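Ticket 616
Project: Prako two-arm cell, open day program
Opened: February 2018
Status: Open, waiting on Basteck for one item
Priority: Normal (was High on the morning of the visit!)

Summary
Sticky note station stalls between pickup and placement. First seen in the dress run for the Tovar visit.

Original report
We're showing the sticky note and cork board routine to the Tovar group, and it is a joy to watch when it runs. In the dress run the left arm went to its waiting pose and stayed there. No alarm, no fault light, just a polite pause that never ended. The log had one line, code 914, "handoff not confirmed." Restarting the program cleared it for a few cycles and then it came back.

Update 1
Checked the obvious things first. Cables seated at both wrists, air not used on this cell, controller temperature normal. Jogged both arms by hand control through the full path and they move beautifully. Ran the pickup alone, 20 times, no stall. So the trouble is in the meeting point over the board, where both grippers come in close.

Update 2
Found something! The wait timer for the handoff was set to 1000 ms in the Jarnis template and somebody (me, I'm afraid, back in November) had copied the older template over it. The older one has no timeout at all, so if the confirm signal is missed the arm waits forever. Put the timer back and added one retry. Also raised the approach height a little over the cork board, as the frame stands up higher than the table and I wanted more room there.

Board, note container and arms at the station: 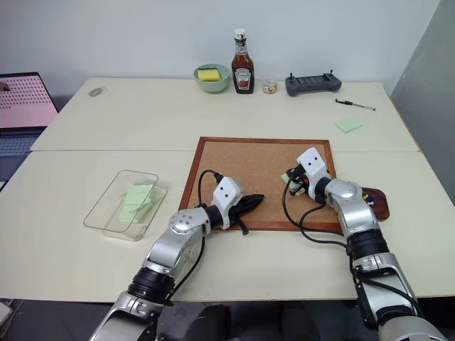
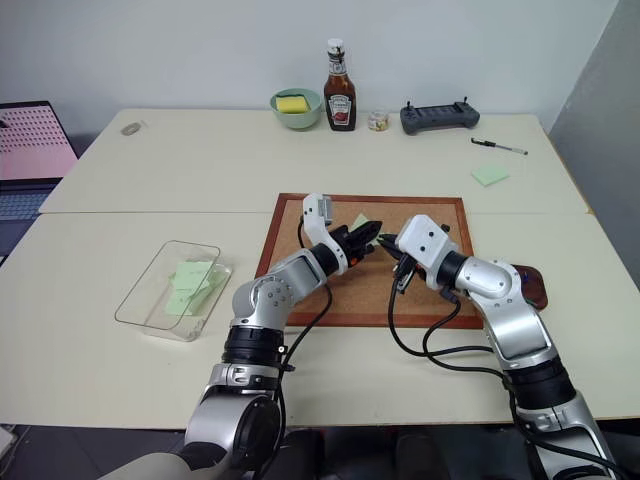
Update 3
Visit day. We ran the routine for the whole first group with no stall, and I may have cheered out loud. The Tovar people asked great questions, mostly about how thin paper gets gripped without tearing, and two of them stayed behind to see the slow-speed version again. Code 914 came up once in the second group. The retry caught it and the arm carried on after a short beat. One visitor thought the pause was planned.

Still open
- Why the confirm signal gets missed in the first place. Sent the log to Basteck and asked if their gripper firmware can hold the signal longer.
- Old template is still in the shared folder. Please don't load it until I've renamed it.
- Slow-speed version needs its own timer value, the current one is a bit tight.

Will rerun the full set once Basteck replies. If anyone wants to come by and watch, please do, it's a lovely thing to see up close.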